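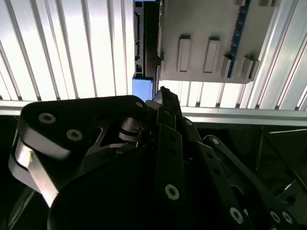 In April I finished my first year of teaching the writing course for new students at Zunham College, and only now I find the time to write about it. My group had 40 students, and most of them wanted to know on the first day how long each essay must be. I gave them a different task. They had to choose one plain thing, for example a white ribbed panel with strips of light and shadow on it, and write one page of questions about it. Some of them were angry with me.

The questions were weak at the beginning. After two weeks they became longer, and a few students started to argue with their own sentences in the margin. I was very happy to see it, although my handwriting in the comments became terrible.

I took the idea from a small teaching guide printed in Hebden, which I bought used. The guide says that the teacher should also do the task. I did it once, about the bus stop at Nondosau, and I needed the whole evening.

Next year the course will have a second teacher and a new reading list. I still have to choose between two texts for the opening week, and I change my mind every day.

16 December 2019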